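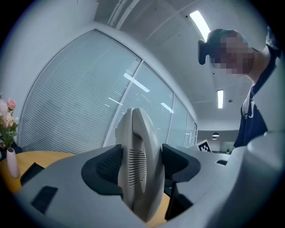 The hand-held gripper on the demonstration floor, with a visitor leaning in to look.

How to Run a Hand-Held Gripper Demonstration at an Open Day

These are the steps we use at Skudgate when the office is open to visitors and the hand-held gripper is the main thing they come to try. They were written for staff hosting a table for the first time. Last updated Thursday, March 14, 2024.

What you need

One hand-held gripper, charged
One spare gripper, left in its case
A table that people can reach from at least two sides
A printed marker card and a stand for it
A tray of objects to pick up
A laptop with the Zusura viewer installed
Wipes for the handles

Before the doors open

1. Set the table so visitors do not have to stand in the walkway. Decorations can stay if they are clear of the working area.

2. Turn on the ceiling lights you plan to use and leave them on. The viewer sets its exposure at startup, and switching lights later means starting it again.

3. Stand the marker card up near the working area. It may lean a little, but it should not be bent. If the card gets a crease, print a new one from the Musadow folder.

4. Start the viewer and hold the gripper over the table. Wait for the tracking light in the viewer to turn green. If it stays yellow, move the gripper slowly from side to side while pointing it at the card.

5. Open and close the fingers 20 times. You are listening for clicks and feeling for a sticky spot in the trigger. Swap to the spare if you find either one.

6. Make one test recording and play it back. Delete it when you are done so it does not end up in the day's folder.

Giving the demonstration

Keep groups to six people. A larger group means the ones at the back see nothing, and they drift off to the next table.

Start by picking up one object yourself without talking. Put it down, then say what the tool does: a person does the task by hand, the gripper records the motion, and the recording is later used to train a robot arm. Two sentences are enough. Most people would like to hold it before they hear more.

Hand the gripper over with the fingers open. Ask the visitor to close it slowly on something soft first. The Kalniņš foam blocks work well for this and can be dropped without harm.

Let people bend down and look at the finger pads if they want to. This is often when the better questions come up. Ask them to keep long hair, lanyards and sleeves away from the fingers while someone else is holding the trigger.

After the first pick, ask for a short task with a clear end, such as moving three blocks into a bowl. Start the recording when the visitor says they are ready and stop it when the last block is down. Then turn the laptop around and play it back. Recordings longer than 700 frames take a while to load, so keep the task short.

Visitors who do not want to be recorded can still try the gripper. Leave the viewer in preview mode and tell them that nothing is being saved. Anyone who was recorded and changes their mind can ask you to delete the clip on the spot.

If something goes wrong

The picture in the viewer freezes. Unplug the cable at the laptop end, count to five and plug it back in.

Tracking drops out. Check for a hand or bag in front of the marker card. Glare on the card will also do it – turn the card a few degrees.

The fingers close but do not open. Let go of the trigger and set the gripper down. Do not pull on the fingers. Use the spare and put a tag on the first one.

Error 127 in the viewer. The disk is full. Move the morning's clips to the shared drive.

Packing up

Close the viewer before you turn off the gripper. Wipe the handle and finger pads, let them dry, and put the gripper back in its case with the fingers closed. Copy the clips over and write the number of recordings on the sheet in room 323. Foam blocks go in the bottom drawer of the same room.

The next open day is in July. Send any changes to these steps to the demo team before then.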